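She fronts a cooking show now, but the Drutier star still does Saturday-job hours, or close to it. Two shifts a week at her aunt's bakery in Faulkner. No cameras allowed.

"I like being told what to do," she says, on the phone, from a car. "On set everyone asks me stuff." 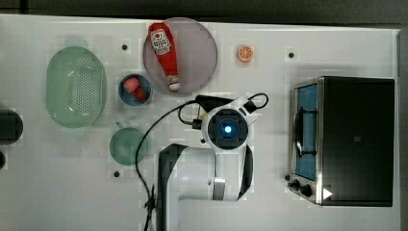

The royal cousin rumors? She laughs. "We met once. At the Garden, in February. He held my coat." Pressed for more, she wont budge.

Next up is Nallanska, a period drama, 32 episodes, and she's in all of them. Read for it at 7 a.m. with a cold.
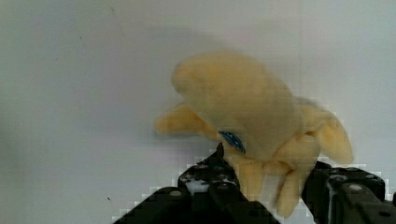

"I thought I blew it. My mom said go back to bed." The call came at lunch. Filming starts teh minute her show wraps, and yes, she's keeping the bakery shifts.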